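The Choir Loft at Zhuravel

By Inna Marchuk
November 14, 2020

The bell at Zhuravel Parish is rung by hand, and on the morning I visited it was rung by a nine-year-old with her whole body off the floor. I heard it from the bottom of the hill and ran the last stretch, notebook flapping, because I had been told that if I missed the opening psalm I would miss the best thing in the valley. I got there with my scarf half off. I did not miss it!

Zhuravel sings everything. The psalms, the creed, the prayers for the sick, even the notices get a sort of chant (the one for the roof fund had a very nice drop at the end). There is no organ, and there hasn't been one since the old instrument was sold to a church in Dudden. What they have is a loft full of people who learned to sing in parts from other people in the same loft, some of them before they could read.

Daryna Holovko has led them for years now and she is a marvel to watch. She conducts with one hand, mostly from the wrist, and keeps the other on the rail. When the altos go flat she just looks up at the ceiling, and up they come. "I don't audition anyone," she told me over tea in the parish hall. "If you can say the Our Father with the rest of us, you can sing it with the rest of us. The tune is mostly breathing."

The book they sing from is a story in itself. It is called the Cokus Psalter, after the village where it was copied out, and it holds 175 settings in four hands of very different neatness. Half of them exist nowhere else in writing. The pages were passed from family to family, and for a long stretch they were simply sung from memory while the book sat in a flour chest. Jadwiga Piątek, whose grandmother owned the chest, still remembers which psalms smelled of rye.

She has become the keeper of the words. The old spelling wanders all over the place, and there are lines where a copyist plainly got tired and skipped ahead, so she has spent two winters reading each psalm aloud, slowly, against the Bible she was given at her confirmation. Where the tune has a note and the page has no word for it, she asks the oldest singers what they remember. Sometimes they all remember something different, and then, she says, you get a wonderful evening.

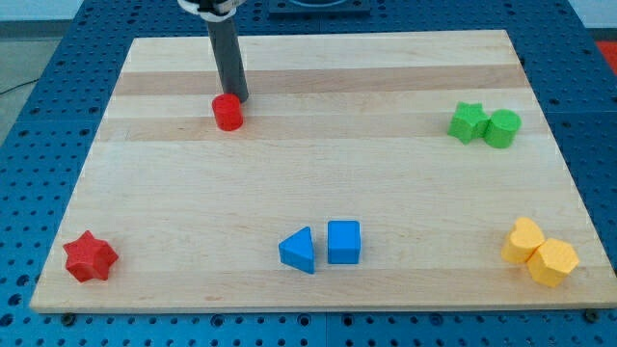
Can you join a singing congregation like this one if you don't read music?
Most of the people in the loft don't read it either. New singers at Zhuravel stand between two steady voices for a season and pick up their part by ear, starting with the short evening psalms.

I tried it myself. Kyrylo Stelmakh, who sings the lowest line and has a chest like a rain barrel, planted me at his elbow for vespers and told me to hum until I was sure. I was sure for one entire verse of Psalm 121. It is a strange and lovely thing to have a chord close around you when you're standing inside it, and I would have gone straight back to the beginning and done it again.

Vespers is the service to come for if you can only come to one. The lamps are low, the children are allowed to sit on the loft stairs, and after the last amen there is a long silence that everyone keeps, even the toddlers (more or less). Then somebody coughs and the whole room starts talking at once about supper.

Word has spread, a little. In August a teacher named Jonatan Holmgren came to hear the Lament settings and ended up staying to help with the printed edition. Hisano, the small press that is bringing it out, plans a first run of 3,000 copies, with the melody on the left page and Jadwiga's text on the right. Fifty of those will go to parishes that have lost their own books. Daryna has been writing to them herself, by hand, and she reads the replies out before practice. One congregation wrote back with a psalm of their own, tune and all, and the loft had it in four parts by the end of the week.

I asked her whether she worried that printing the psalter would freeze it, that people would start singing it only one way. She laughed so hard she had to put down her cup. They have had a book all this time, she said, and they have never once agreed with it.

Practice is in the hall after the evening meal. Bring something warm to wear, as the stove is at the sopranos' end.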